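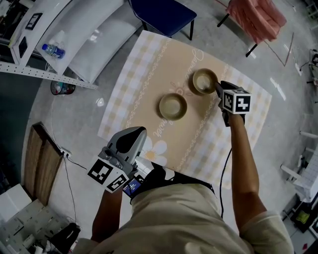 Two Grippers, Two Bowls: An Interview with the Fehr Robotics Club

The student robotics club at Fehr used to build one wheeled robot a year and take it to a spring contest. Last year the members voted to drop the contest and work on teaching a two-armed robot to handle things from a kitchen. Most of the teaching is done by hand. A student picks up a pair of grippers, one for each hand, and does a table job over and over while the tools record it.

The club's project lead, a third-year mechanical engineering student, agreed to talk about how the year has gone. We spoke in the late afternoon, between a planning meeting and the evening session.

The project is called Keleo. The name came from an early member and stuck before anyone had asked what it meant. "We have looked it up since then," the project lead said. "We didn't find anything. It was short enough to fit on the sign-up sheet, so we kept it."

The job that has taken up most of the club's time is moving bowls. Each hand has its own tool with a pair of jaws at the front, and the patterned black-and-white markers on the tools let the software work out where they are and which way they are turned. The first version of the task was to slide one bowl next to another. The current version asks for one bowl to be set inside the other and then taken out again.

"People think stacking bowls is a job for the first afternoon," the project lead said. "We thought so too. We gave it one afternoon on the schedule. Then we spent all of October on it."

The trouble is in the rim. A person picking up a bowl puts a thumb inside and fingers underneath without thinking. With two jaws you have to choose where on the rim to come down and at what angle, and you have to keep choosing it in more or less the same way, or the recordings don't agree with each other. The club wrote a one-page guide on how to approach a rim. It has been rewritten several times, and a copy is kept in the binder with the session sheets.

The goal for the fall was 400 usable recordings. By the end of the term the club had made 483 and thrown out 47, most of them in the first weeks. Some were thrown out for dull reasons. A marker had been covered by a sleeve, or a student had started moving before the recording did.

"Throwing out 47 hurt more than it should have," the project lead said. "Everybody remembers doing the ones that got thrown out. You stand there, you do it carefully, and then somebody at the laptop says the left hand was lost for a second and it's no good."

Setting up the room

The club does not have a lab of its own. It works in a shared hall and has to put its tables out before each session and clear them afterward. The tablecloths were a choice made early on. Bare tables were easy to work on, but the members wanted some change in what was under the bowls, and cloth was the cheapest way to get it. A cloth also moves. If a student drags a bowl, the cloth can bunch up, and the next try starts from a slightly different table.

"I was against the cloths," the project lead said. "I wanted everything the same every time. I got outvoted, and I think the others were right. A kitchen table isn't the same every time either."

Sessions run from 6 to 9 in the evening. Nobody holds the grippers for more than twenty minutes before handing them over. They aren't heavy when you pick them up, but holding both out in front of you over a table is tiring on the shoulders, and tired arms make sloppy recordings. Members who aren't on the grippers reset the table, watch the laptop, or fill in the sheet.

The sheet is paper. It asks for the name of the student, the task, the table covering, and anything odd. The "anything odd" column gets the most reading later. The project lead pulled one out and read a few lines from it: "Cable caught on table corner. Bowl spun. Started left-handed by mistake. Cable again."

Cables came up a lot in our talk. The club has tried clipping them to a belt, running them over the shoulder, and having a second student hold them. Over the shoulder is the current rule for tall members. Shorter members are allowed to do what they like. 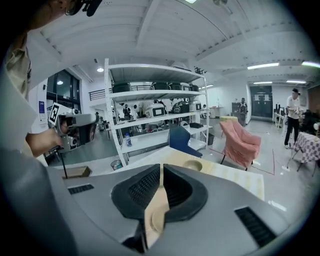 Another member of the club said the hardest part had little to do with bowls or cables, and came down to getting ten people to do the same simple thing in a similar way. New members tend to work fast because they want to show that they can. The member's advice to them was to go at the speed they would use if the bowl were full of soup, and to stop and say so when they lose track of which try they are on.

The project lead agreed with this, with one reservation. Going too slowly causes its own problems. Some of the early recordings were so slow that the robot, when it was trained on them, hung over the bowl for long stretches as if it were waiting to be told something. The guide now says to work at the pace of someone clearing a table at home with no hurry.

Parts and money

Parts for the jaws come from two places. The finger pads are ordered from Fleteck, and the brackets are printed by the students. Pads wear down at the tips and are swapped in pairs, even when only one looks bad. The rest of the budget goes to bowls, cloths, storage and replacement cables. A small grant from the Harine fund covered the first year and has been renewed for a second.

"We asked for less the second time," the project lead said. "We had bought a lot of things in the first year that we didn't need. There is a box of plastic forks. We have never picked up a fork."

Forks may be next all the same. The plan for the spring is to add a second task, and the members have not settled on which one. Forks are cheap and already paid for, but they lie flat and are hard to get under. The other idea is to fold a dish towel, which several members like and the project lead does not.

"Cloth under the bowl is fine," the project lead said. "Cloth as the whole job is a different year of work. I'd want to finish the bowls first."

New members can join in January. No experience is needed, and first-timers spend one session on the sheet before they are given the grippers.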